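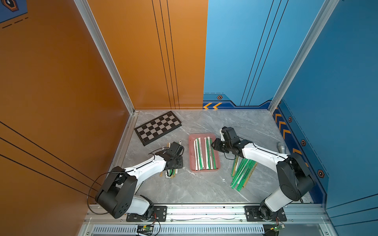 Twin-arm cell with straw sorting task set out: tray, two piles, checkerboard.

Equipment > Bench Cells > Prurnitz Twin-Arm Cell > Set-up and Care

3 min read

The Prurnitz cell carries two arms on one aluminum rail along the front edge. Each arm bolts to its own black mounting plate. Part number 1407 covers the left plate, 1086 the right. The plates are not interchangeable.

Mounting

Loosen the plate bolts before sliding a plate. Set the left plate first, then the right, and leave 295 mm between inside edges. Tighten the bolts in a cross pattern. Check them again after 20 hours of running.

Cables

Leave enough slack at the shoulder for full travel. A cable pulled tight there will wear at the joint. Keep the controller board leads below the rail and clear of the grille slots.

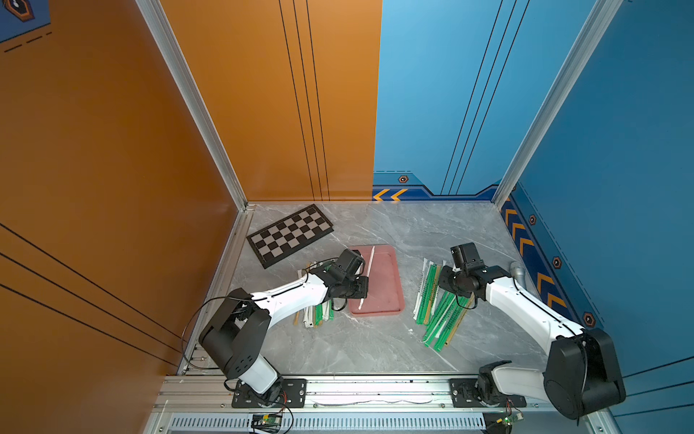

Run the tray routine at low speed after any change to a plate or cable. Both grippers should reach the tray without the upper links meeting over the centre. If they come close, reset the spacing before changing the program.

Cleaning

Wipe the gripper fingers with a dry cloth. Paper dust from wrapped stock builds up on the pads and lets thin items slip. Vacuum the grille from the outside with power off.

Spares

Finger pads and plate bolts ship from Oltent. Triltelen harnesses fit both arms. Shoulder joints are serviced by Levchenko only; return the arm complete with its plate.

Page revised 25 July 2018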